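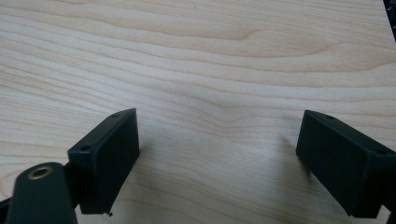

The two fingers open over the bench top, seen from the gripper's own camera.

Checking the gripper width signal before you train

Posted Jul 10, 2021

These are the steps we use at Elbridge to get a clean finger width out of hand-held gripper recordings. The method is the one we used for the Lollora pick-and-place set, and the result at the end comes from that set. You need a gripper with a camera fixed to it, a flat table, a steel rule and a computer that can play the video back one frame at a time.

We track the fingers in the video and have no sensor in the handle. It saves wiring, but any error in the tracking goes straight into the training data. A policy trained on a poor width signal will close too early or stop short of the object.

Step 1. Choose the background

Use a pale table with nothing on it between the fingers. Our fingers are black, so light wood gives a strong edge. Wood grain is fine. We tried a plain white sheet as well and the tracker did no better on it. A dark mat is no good at all.

Look at the shadows next. A soft grey shadow beside a finger does no harm. A hard one can be taken for the edge of the finger, and the width then jumps when you tilt your wrist. Move the lamp or turn it off and use the ceiling lights.

Step 2. Check the fingers

Tighten the screws that hold the finger blocks. Push each block sideways with your thumb. If it moves, the recording is not worth making. Wipe the table and the finger tips too, as small black specks near a tip get picked up as part of it.

Step 3. Record the open and closed positions

Open the gripper fully and hold it just over the table for a slow count of five. Close it until the fingers touch and hold again. Do this 3 times. Keep the camera at the height you will use for the real task. Do not rest your weight on the tips, because the blocks flex and the gap reads wide.

Step 4. Measure the real gap

With the gripper open, measure between the inner faces with the steel rule. Measure at the tips. The top edges are easier to reach, but they give a different number if the blocks lean at all. Write the value in the session notes along with the gripper's label.

Step 5. Fit the scale

Run the tracker over the clip. For each frame it gives the distance between the two inner edges in pixels. Take the middle value for the open holds and the middle value for the closed holds, and fit a straight line from those to the real gap and zero. We tried a curved fit following the Suominen notes. It made no difference to us with a fixed camera, so we dropped it.

Step 6. Look at the bad frames

Plot the width against time. The holds should be flat. Step through any spike by hand. Most of ours were one finger lost at the side of the picture, and the cure was to turn the camera mount slightly and record again.

What we found

The Lollora set has 2884 recordings. With one scale shared by every gripper, the check in step 6 flagged 367 of them. With a separate scale for each session, it flagged 289. Nearly all of the remaining ones were fast wrist turns, where the edges blur. We left those out of training.

We have not tested this with soft fingers. The Drilex version of the handle has a longer arm, and for that one you will need to repeat steps 3 to 5 each time the camera is taken off.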